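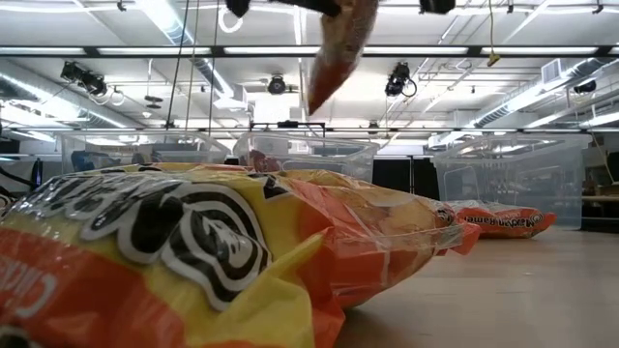

Maruchan ramen packs on the test table, with a third at the gripper and clear bins behind.

Drudden gripper

Shiny film, crimped ends and a noodle brick that shifts inside its wrapper: ramen is a great way to find out what a gripper can do! We tried the Drudden against the Fröhlich and the Steteleck, all 3 on the same arm and with the same controller settings, and this is the one we keep putting back on.

What we like
The fingers close gently enough to leave the noodles whole, and they cope well with a pack that's lying at an odd angle. The Fröhlich is quicker (really quick, it's fun to run) but it tends to grab the end seal and let the pack swing. The Steteleck holds hardest and crushed more corners than we'd like.

Good to know
Wipe the pads every 3,000 picks. Film glare can still fool the camera, so try your lights at a lower angle first.

In stock at Trukier
Finger sets: 3
Cable lengths: 13 ft only
Page updated 19/05/2024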